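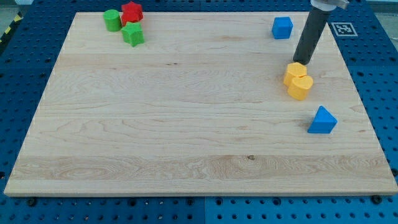 Sisard Brings Back Its Maple Play Board, With Longer Workshop Hours and a Free Block Day in Drorkgate

DRORKGATE, February. Sisard, the small woodshop and toy maker on the old mill side of Drorkgate, is pleased to announce the return of its large maple play board, the plain, friendly slab of wood that so many local families, preschools and grandparents have asked us about since we let it slip out of the catalog two years ago. It will be on sale from the shop counter and by mail beginning this month, and we could not be happier to see it going out the door again.

For anyone who missed it the first time around, the play board is a simple thing. It is a wide, flat rectangle of light maple, sanded smooth on both faces, meant to be laid on a rug, a low table or a back porch so that children have a steady place to set out their blocks. Blocks that wobble on carpet stand up nicely on maple, and a half-built castle can be slid under the couch at supper time and brought out again in the morning (we have heard from more than one household where the same castle lasted most of a winter).

We have kept the wood as natural as we can. Maple is a pale wood, somewhere between cream and honey, and the grain in a wide board tends to wander, with wavy lines in one part and broad, swirling patches in another. Now and then there is a small dark knot. We used to set the knotted boards aside, and then we noticed that children liked them best, and that the knot very quickly became a pond, or a manhole, or the place where the dragon lives. So the knots stay, as long as they are sound and smooth to the touch, and customers who come by in person are welcome to look through the stack and choose the board that suits them. Those ordering by mail may add a line asking for a knot or for none, and we will do our best.

The first batch is 588 boards, all of them cut and finished here in Drorkgate. Of these, 130 have been put aside at a reduced price for preschools, libraries, church nurseries and home daycares, who may reserve one by writing to the shop on their own letterhead or simply by stopping in. Each board comes with a cotton carrying strap, a card on how to care for it, and a little tin of the same beeswax finish we use at the bench.

Along with the board, Sisard is bringing out a new set of colorful shape blocks called Deven. The blocks are chunky enough for small hands and bright enough to be found again under a bookcase. They can be stacked, sorted, lined up or heaped into little groups, and we have learned from watching our youngest visitors that the heaping is often the main event. Deven blocks are sold on their own or together with a play board, and families who still have one of our older boards at home will find that the new blocks go with it very well.

To celebrate, the shop will hold a free Block Day at Lukoševičius Hall, just across the footbridge from us, later in the month. Boards will be set out on the floor and on low tables, with 2000 loose blocks to go around, and children of every age are invited to come build for as long as they please. Doors open at 10 a.m., and there will be cider and oatmeal cookies until they are gone. No tickets are needed, though we do ask that every child come with a grown-up, and that the grown-up be prepared to sit on the floor. The hall has a ramp at the side entrance and plenty of room for strollers in the front passage.

The Sisard workshop will also keep longer hours through the spring, staying open until 7 p.m. for those who cannot get to us during the working day. Visitors may watch from behind the rail while boards are being sanded and waxed, and worn boards of any age can be dropped off for a fresh coat of finish at no charge. Please wipe them down first. Dried modeling clay is the hardest thing we deal with, and a warm damp cloth at home will take care of most of it.

About Sisard

Sisard makes wooden toys, play boards and children's furniture in Drorkgate. The shop began with a single bench and a borrowed band saw, and still sells most of what it makes to people who live within an easy drive. Its toys may be found at the shop counter, in the mail-order catalog and at the Drorkgate spring and fall fairs.

Press and school inquiries: please write to the Sisard shop office, Drorkgate. Sample boards and Deven block sets are available on loan to newspapers, parenting magazines and teachers.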